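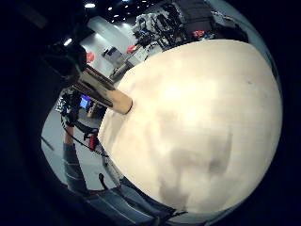
Kornier Share Savings and Checking: A Member's Review

I have had accounts at Kornier for two years. I moved there from a regional bank, Vasilakis, after the monthly charge on my checking account went up for the second time. Before I switched I looked for a review from someone who used the place every week and could not find one, so this is the review I wanted to read. It covers the basic savings account, the checking account, the phone app, the branch in Rurkstead and one small car loan. I have not used their mortgages or credit cards.

Joining

Kornier is a credit union, so you have to qualify for membership. Living or working in the county is enough. I opened my account at the branch on a Thursday at lunchtime. I brought my driver's license and a water bill, and the whole thing was done before I had to be back at work. You can also apply online, but my sister tried that and was asked to come in anyway with a second proof of address. If you live close by, go in person.

You have to keep a small balance in the savings account to stay a member. That money is yours and comes back to you if you close the account, but you can't spend it in the meantime. The website mentions this only on the second page of the account terms. It should be on the first.

Checking

The checking account has no monthly charge and no minimum balance. That was the main thing I was after, and it has stayed that way so far. You get a debit card in the mail. Mine took longer than I was told, and for a week or so I was withdrawing cash at the counter. The first box of checks was free. I still write a few, mostly for rent and the piano teacher, and I haven't had to reorder yet.

Overdrafts work better than at my old bank. If you link your savings account, the money moves over by itself when checking runs short. Transfers are made in blocks of $100, so if you are short by a few dollars you will see a larger amount move than you expected. There is no fee for it. You do have to ask for the link to be set up. It was not turned on when I opened the account, and I found out at the gas station.

Savings

The rate on the basic savings account is low. I would not put real savings in it. There is a second account, called the Cukier account, that pays more but limits you to 2 withdrawals a month. Go over that and you lose the better rate for that month. I keep my emergency money there and have gone over once, in July, when the water heater had to be replaced.

You can name each savings account whatever you like and open several of them under one membership. I have one for car repairs and one for property tax. They show up separately in the app with their own balances, and this has been more useful to me than I thought it would be.

The app

It does the ordinary things. You can check balances, move money, pay bills and deposit checks by taking a photo. Photo deposits are capped at $400 a day for the first year, and after that you can ask for the limit to be raised. I asked and it was raised the next day. Deposits made before 3 p.m. usually show up the following business day.

The bill pay section is the weakest part. Some companies are paid electronically and some get a paper check in the mail, and the app does not make it clear which is which until you have already scheduled the payment. My dentist was paid late because of this. Now I schedule everything a full week ahead. The app also logs you out quickly, and the fingerprint login stops working after each update until you type your password again.

Search is poor. You can search by amount but not by the name of the business -- so finding an old charge means scrolling.

The Rurkstead branch

It is a small office with two teller windows and a drive-through. Mornings are quiet. Fridays after work are slow, and the drive-through line backs up into the street. The coin machine is free for members and was out of order the last time I went in.

Staff have been good. Veronika Kocsis handled my car loan and explained the payment schedule without trying to sell me anything on top of it, except for one question on payment protection, which I turned down and she did not bring up again. I borrowed $3,109 to finish paying for a used hatchback. The rate was lower than the dealer's, and there was no penalty for paying it off early, which I did.

When a charge showed up that I did not recognize, I called the main number and was put through to Precious Sarmiento. She froze the card and filed the dispute while I was on the phone. The money was credited back while they looked into it. I was on hold for a long time before that, though, and the phone line closes at 5:30 p.m. There is a number for lost cards after hours but nothing for general questions.

Cash machines

There are only a few Kornier machines in the county. They belong to a shared network, so you can use machines at other credit unions without a charge. The map in the app is out of date in places. It sent me to a grocery store that no longer has a machine. Outside the network you pay whatever the owner of the machine charges, and Kornier does not refund it.

Who it suits

If you want free checking and a branch where you can sit down with a person, I would recommend it. If you do all your banking by phone, or you pay a lot of bills through an app, look at the bill pay section carefully first. People with larger savings will find better rates elsewhere and could keep Kornier for checking alone.

I plan to stay. The next thing I need from them is a joint account with my husband, and I'll add to this review once we have opened it.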